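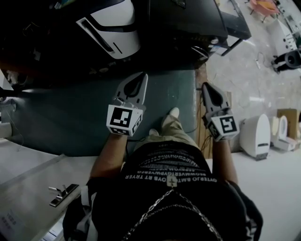
7.2 Printed text in everyday dress

In the earlier sections we treated the printed T-shirt mainly as something that is bought. In the present section we look at how it is worn, and especially at how much attention the wearer gives to the words. The material comes from the interviews in Stodach and Tarach and from the wardrobe visits which Drita Leka made in the Sauerland between March and the end of the summer. The participants were asked to take out every garment with writing on it and to tell us where it came from, when they wear it, and what is written there. The last question was asked while the garment was folded with the print inside.

Many participants could not answer it fully. They remembered the color of the shirt, the shop, often the price, and the person who was with them on that day. Of the text they remembered usually the first word or the largest word. A woman in Tarach described in detail how the collar of her gray shirt had been repaired, but she was surprised that the print contained a year. Another participant had worn the same shirt to work for about nine years and believed that the text was the name of a band. It was the name of a ferry company.

We do not take this as a sign that the words are without meaning for the wearer. Dreßler has argued in our project meetings that text on the chest is addressed away from the body, and that the wearer meets it mostly in the mirror, where it is reversed, or in the laundry. Gudrun Dreßler's own notes from Stodach support this view. The participants there spoke of the print as "the front" or "the white part", and they compared it with other prints by its size and its place on the cloth. Only when a stranger had commented on the words did they begin to tell a story about them.

The length of the text plays a role too. Prints of one or two words were remembered well in all places. With several lines, memory became weak after the first line, also when the letters were large. Capital letters seem to strengthen this effect – the lines are seen as a block, and the block is liked or not liked as a whole. The black T-shirt in Figure 8, with its several lines of white capitals across the chest, belongs to this group. It is worn there with a silver metal chain, a combination that leads to our next point.

Jewelry was at first not a part of the study. It was added after the second round of interviews, when we noticed that participants in Hatwood chose necklaces according to the print and not according to the neckline. A long chain was considered suitable for a plain shirt or for a print that sits high. Over a picture it was felt to be "too much", and over text the opinions were divided. Younger participants said that a chain on lettering looks finished. Older ones more often said that it disturbs the reading, although the same persons could not tell us what was written on their own shirts.

The places differ less than we expected. In Stodach, where the market sells mostly remaining stock from abroad, more of the prints were in a language that the wearer does not read. Even so, the share of forgotten texts was not clearly higher than in Tarach. We return to this question in Section 8, together with the material on sports clothing.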